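Flurstead sweeping fault

The Flurstead sweeping fault, known among the people who had to live with it as "the lean," was a recurring failure in a two-armed mobile robot used for floor-tidying trials at Flurstead. During the fault, the robot pressed its broom into the floor harder and harder while reporting that all was well. It is remembered mainly for how long it took to find, which was most of a winter, and for how little was broken, which was one broom and a good deal of confidence.

Background

The Flurstead trials set a robot on wheels to a job most households give to whoever complains least. It had to hold a broom in one gripper, hold a second tool in the other, and move small litter across a tiled floor. The control software, Kultell, had been written for tabletop work. A table is a forgiving place to be wrong about height, as things on it tend to tip over and give you away. A floor says nothing.

Kultell estimated contact force from the current drawn by the arm motors. It had no force sensor at the wrist. This had been listed as a known limitation from the start, in the part of the manual where known limitations go to be left alone.

Course of the fault

The first sign was a squeak, put down to the tiles. By January the squeak was routine, and operators had begun to use it as a cue that a stroke was under way. In the log, each stroke ended with the status "contact nominal."

What was happening was simple enough. After every stroke, Kultell compared the force it had felt with the force it wanted and corrected the height of the next stroke to match. A broom, however, flexes. When the bristles bent, part of the push was lost, the software read the result as a light touch, and the next stroke went lower. Each correction was tiny. They were also never cleared between runs, so a robot switched off in the evening came back the next morning with all of its opinions intact.

The fault came to a head on stroke 1,399 of a long session. The arm drove down until the handle bowed, the front wheels lost grip, and the base rolled backward while the arm kept sweeping the spot where it believed the floor to be. The broom handle then snapped. The log entry for that stroke reads "contact nominal."

No one was hurt. The person supervising had been standing outside the marked area, and pressed the emergency stop. The arms froze at once. The wheels were on a separate circuit and did not, so the robot coasted a short way with great dignity and stopped against a chair.

Investigation

The inquiry was handled by Bognár, the firm that had supplied the arm controllers, and its first report blamed the broom. The second report blamed the floor, on the grounds that glossy tile gave the wheels too little grip. This was true, but it did not explain why anything should have been pushing that hard in the first place. The third report went through the saved height corrections and found that they added up to 45 millimeters below the surface of the tiles.

The report also criticized the stop circuit in plain terms. An emergency stop that leaves the wheels free, it said, should be given some other name.

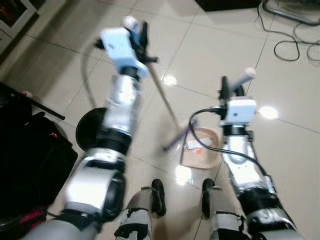
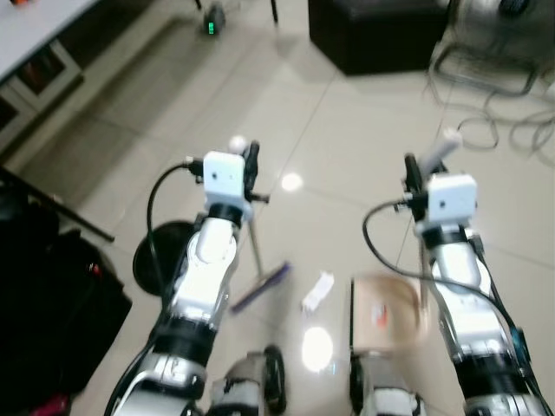
Changes made

The revised software, issued as Inder, clears its height corrections at the start of each run and refuses to go below a fixed limit, whatever it thinks it has felt. It also compares the wheel positions before and after a stroke. If the base has moved when it was told to stay put, the stroke is abandoned and a tone sounds, which operators describe as worse than the squeak.

The wheel brakes were moved onto the same circuit as the arms. This took 2 hours, most of it spent finding the drawing.

A later endurance run under Inder reached 2,408 strokes without a recurrence. It was ended by a flat battery. The status message "contact nominal" was kept, after some argument, but is now shown only when a second check agrees with it. The original broken handle was taped together and returned to service as a window pole.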